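Wednesday at the Gollmont pressing plant

I've been buying records since I was twelve and putting them out (in tiny, money-losing amounts) for the last six years, and until this February I had never once seen one get made. So when Gollmont announced an open day for small labels I said yes before I'd even checked the bus times. There were 2 tours, morning and afternoon, and I got onto the morning one with Daiane Sampaio, who sings in Kusuma and wanted to see where her next album is going to come from.

Gillespie Tennant took us round. He runs the press floor and talks at exactly the volume you need to be heard over it, all the time, even in the parking lot. We started with the lacquers, which I could have stared at all day. Then the plating room, which smells like a swimming pool and pennies, and where we had to stand behind a yellow line while he explained fathers, mothers and stampers. I've had it explained to me before and I nodded before, too. This time I think I got it!

The presses are the thing, though. A warm puck of vinyl goes in with a label on each side, the whole lot squashes shut, and out comes a record with a ragged skirt of extra plastic that gets trimmed off. The trimmings go back in the grinder for the black "eco" pressings. Daiane asked if she could have a handful of them and now she has a coat pocket full of blue curls.

My one real question was about minimums. Gollmont will do 165 copies as a short run, but the price per record is pretty painful, and it only starts to feel sane at 500. Gillespie was nice about it and told me to split the plating costs over a repress if I thought there'd be one. (For the Nunano EP there will not be one. I love that EP. There are boxes of it under my bed.)

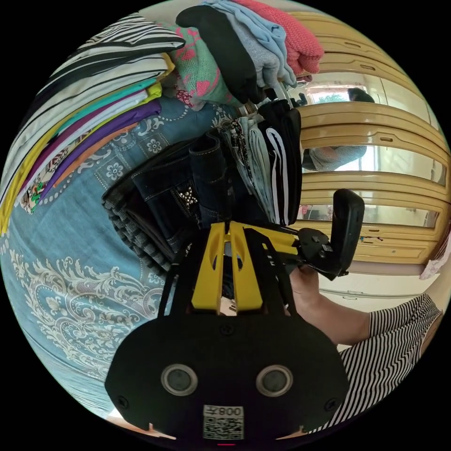

After the tour they gave us coffee and let us into the listening room, where Simone Araújo checks test pressings all day long on headphones. She played us the same side twice, one copy good and one with a faint swish on the second track, and I'm embarrassed to say I picked the wrong one. Daiane got it right away. Simone says most people hear it once they stop listening to the song, and I've been trying that at home and mostly just making myself sad.

We missed the 1:15 bus and walked back along the canal, arguing about the running order for Kusuma's side B. She wants the long one last. I want it first, so it sits on the outside of the record where there's more room for the loud part, and I now have Gillespie on my side about that. We left it there. The lacquers get cut next month, so she has until then to come round, and I still owe Gollmont the label artwork.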